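Wallora 2.4 is out, and the grasp planner is finally worth your time
13 November 2025

I've been nagging the Wallora lot about their grasp planner since July, so I was chuffed to see version 2.4 land this morning with a proper rewrite of it. We had it running on the two-arm setup at Wiltby before lunch, and I've barely stopped fiddling since.

The big change is how it deals with small shiny things that overlap. The old planner looked at a pile, picked one blob and hoped. The new one keeps several guesses going about what's joined to what, and only settles on a grip point once both wrist views agree.

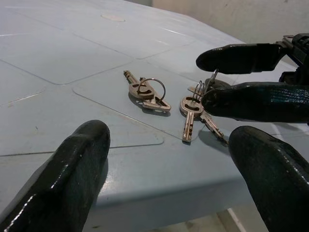 It also replans while the fingers are closing, which used to be a separate add-on from Andevon that you had to build yourself (and rebuild, every time anything changed). The release notes say the planner was tested on 1,000 logged grasps, and that 59 old bug reports have been closed. Two of those were mine!
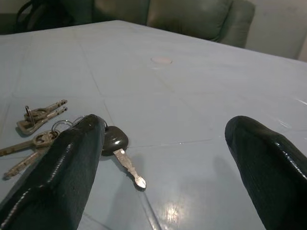
My favourite bit is the new confidence overlay, which colours each contact point by how sure the planner is. I'd start with something awkward. A car key with a black plastic head next to plain silver ones is a good test, as dark plastic and bare metal give the depth filter very different problems, and a finger lying over part of the bunch makes it guess at the rest.

Grumbles? The config files have moved again, and the Manalo simulator plug-in isn't ready yet - the team only says it's coming. The download is 468 MB and you'll need to recalibrate your wrist cameras after installing.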